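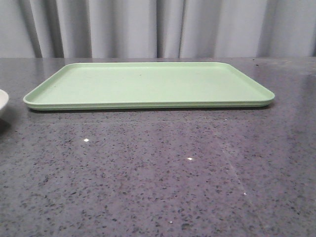
Unit 3: Plant Structure and Active Compounds in Chamomile
Pornercombe School of Herbal Studies
Revised 16/04/2022

1. Scope of the unit

This handout supports the second lecture on medicinal flowers. Students should read it before attending and bring it to the seminar. The Latin names of plant parts are not tested.

2. The flower head

What is commonly called a chamomile flower is a head made up of many small flowers. The white outer ones are ray florets and the yellow inner ones are disc florets. In German chamomile the base of the head is hollow - a useful feature when telling it apart from Roman chamomile, in which the base is solid.

3. Main groups of compounds

Essential oil: includes bisabolol and its oxides. Chamazulene, which gives the distilled oil its blue color, forms during steam distillation and is not present in the fresh flower.
Flavonoids: chiefly apigenin, much of it bound to sugars.
Coumarins: present in small amounts.

4. Safety

Persons allergic to ragweed or other members of the daisy family may react to chamomile. Possible interaction with blood-thinning medicines will be covered in October.

5. Required work

Read the Ocampo course reader, section 2, and submit written answers to the review sheet. The sheet carries 20 points. Late work is accepted only with prior approval from the Priken office, Room 3740.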